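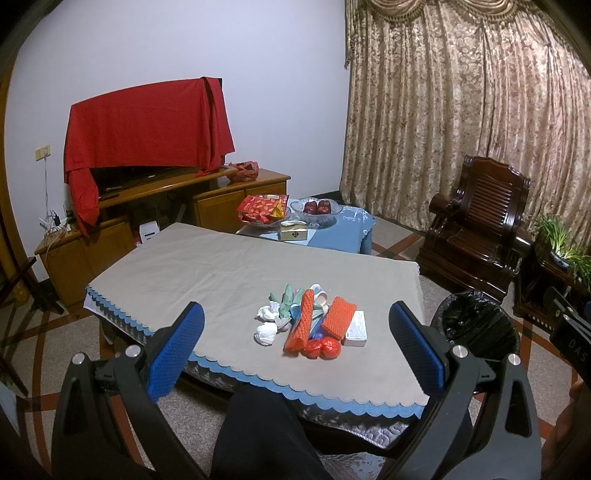

The front-room table at Flasham, one pile still to be sorted.

Flasham Household Sorting Project
Progress report to the Cuvel Fund, Wed 19 June
Prepared by Sadia Zaidi

Where we are

When the grant started in January we said we'd work through the house one room at a time and finish the living room by winter. It is winter, and the living room is mostly finished. The word "mostly" is carrying the low table with the beige cloth, where anything without a home gets put down for a minute and then stays.

The current pile is a fair sample of what we deal with. Pale green rubber gloves, an orange foam sponge, a small white box, a red plastic bag, crumpled white tissues or cloths (opinions differ, and no one has volunteered to check) and one of those orange mesh sleeves that fruit comes in. Rukhsana Jatoi is in favour of keeping the sleeves. I am not. We have agreed to keep this one until the next report.

The second table, with the blue floral cloth, was declared done in our last update and has been left alone. It holds the apples in their cut-glass bowl and the dish of snack packets, and it is the only surface in the house on which all parties agree.

Money

Of the $3,708 granted we have spent $3,704, most of it on shelving, lidded tubs and labels. The remaining $4 is in an envelope, and the envelope has a label. We also went $112 over on the Mudel shelving, owing to a delivery fee I didn't read properly, and the Jatoi family covered that themselves. We aren't asking for it back.

What slowed us down

The sorting rule was that every item goes to the kitchen, the laundry, the bathroom or the bin. Rubber gloves turn out to belong to three of those. Rukhsana has now ruled that gloves and sponges live together under the kitchen sink – a decision that took most of a morning and has held so far.

Next

Clear the beige table, then start on the hall cupboard. We've opened the cupboard once, to measure it, and closed it again. I'd ask that the due date for that stage be moved back by two weeks.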